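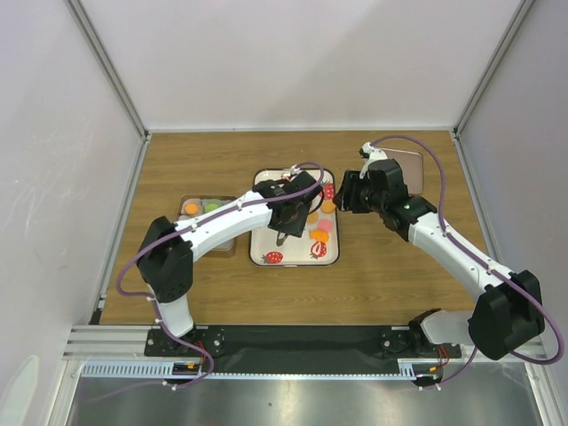
Cable slack on the two-arm cell, and other notes from the club

October 7, 2019

Second write-up on the student cell at Lonbridge. The first one covered the enclosure and got more mail than I expected, most of it asking about cabling, so I'll start there.

Each arm has a purple cable running outside the links, held with small white ties. The lengths were settled in July by moving each arm through its full range by hand with the cable untied, marking the worst case, and adding 100 mm. The result is a tall arch off the wrist and a wide bend outboard of the elbow. It looks untidy. A tighter run looked better on the bench and pulled a connector the first time a student drove the elbow to its limit, so the untidy version stays.

The ties are snug enough to hold position and loose enough that the jacket can slide. If you can't twist the cable inside the tie with two fingers, cut it off and do it again. We keep a bag of 200 in the drawer and go through them faster than you would think.

Sorting task

The current exercise is small pieces on and off a tray. The tray is cream with a dark rim and a strawberry print, and the pieces are orange and pink, some round and one with a wavy edge. A brownish translucent container with rounded compartments sits to the left. The assignment is worded in one line: move each piece to the compartment stated on the card, using either arm, without the arms touching.

The print is a nuisance for segmentation, and we chose it for that. The first group thresholded on hue, had a working demo on a plain background within an afternoon, and then put the strawberry tray down. Every sliced strawberry became a candidate object. They moved to a background reference of the bare tray with subtraction, which holds up until somebody bumps the tray a few millimetres. The second group is doing shape and height. Slower, but they have not had to touch their thresholds in a while.

Colour calibration is done against the table. The wood is brown and consistent, there is plenty of it in view, and it doesn't get misplaced the way a grey card does.

Arm-to-arm clearance

Both arms are mounted on the front edge and have to share the middle of the table. The planner we use is Tretus, the open one out of the Tangen group, and its default is to treat each link as a capsule. That's fine for the forearms. It's poor at the wrist, where there is a bracket standing up on top and a cable leaving it, and neither is in the stock model. We added a box over each bracket and a fat cylinder for the first part of the cable arch. Planning time went from 145 ms to a bit under 700 ms on the club machine. Nobody minds, given how slowly we let the arms move.

The simpler rule, which the students came up with, is a handoff lock. Only one gripper may be over the tray at a time. The other waits beside the rim, fingers pointed in, until the lock is released. It costs cycle time and it has removed an entire category of argument from the sessions.

Kjell Söderlund wrote to ask whether we had tried offsetting the waiting pose in height instead. We have, and the trouble is the elbow. Raising the wrist that much swings the elbow outward on the right side, where there is the least room for the cable bend. If he has a pose that avoids it I would like the joint values.

Open items

The rack along the front needs cleaning. Swarf from the extrusion work gets into the fine teeth and I would sooner not wait for it to matter.

Red leads at the base plates still need proper strain relief. Printed clips are on the list, design half done, wrong hole spacing on the first one.

Gripper fingers: the ribbed ones are good on the round pieces and mediocre on thin edges. One student wants to cut a flat tip. I've said yes, provided the originals are kept in a labelled bag.

Logs for each session go up on Tutora under the club folder. Sign your entries, please. I have three from last month that say only "fixed it".

Filed under: Workshop Notes, Robotics Club, Cabling

Last updated October 2019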